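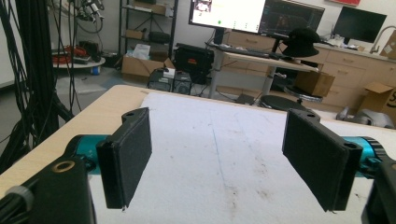 Forums > Software > Perception and Control > Pose tracking

Filed under: Handheld capture, Calibration, Trilgate 6

Trilgate 6 pose output: is anyone checking it?

cinskip
We moved our handheld captures to Trilgate 6 in July and I'm close to moving them back. The release notes promise "metric accuracy out of the box." I ran 28 clips through it with the tool resting on the table at start and end. Nine of them finish with the tool floating above the tabletop. The old version did that too, but it at least raised a flag.
Callum Inskip

detside_mo
What's your scene like? A plain white top gives the tracker almost nothing to hold on to.

cinskip
White sheet on a wood table, scuffed, thin blue line down the center. Plenty behind it: shelving, desk, monitors, cables. If it can't find features in that room I don't know what it wants.

gravelpit
Far-off clutter is fine for rotation. For translation you need things up close, and up close you have white foam and two black pads. I'd bet the pads are getting picked as features. They move with the camera, so the solver thinks you're standing still. Mask them.

cinskip
Masked already. The mask is drawn for the fingers at one width, and I'll admit I never looked at it with the gap changed.

arum_tester
Then you haven't masked them. Sorry, but this is user error until shown otherwise. We run 500 clips a week through the same build and it's been fine.

gravelpit
Fine how? Measured against what? Last time you said that, you were comparing Trilgate with Trilgate.

arum_tester
Against policy success, the number I get paid for.

cinskip
A policy can learn around a bad pose if it's bad the same way every time. That tells me nothing about the tracker. Anyway, what I'm trying tonight, in order:

1. Redraw the mask to cover both pads, the teal joints and the housings in the bottom corners, at every gap width.
2. Rerun the same clips with the monitors masked too. Both desk screens are on and I don't trust anything that can change by itself. 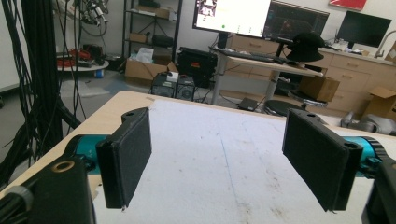

3. Turn off the Penrose smoothing filter. It makes the plots pretty and hides the jumps.
4. Compare start and end height on every clip, by hand if I have to.

detside_mo
Do 3 first. If the jumps show up raw, you've saved yourself an evening of drawing masks.

cinskip
Fair. Filter off, old mask: the worst clip has a 61 mm jump between two neighboring samples. With the filter on, it's a gentle slope.

arum_tester
One clip.

cinskip
One so far. Running the rest now, will post the table.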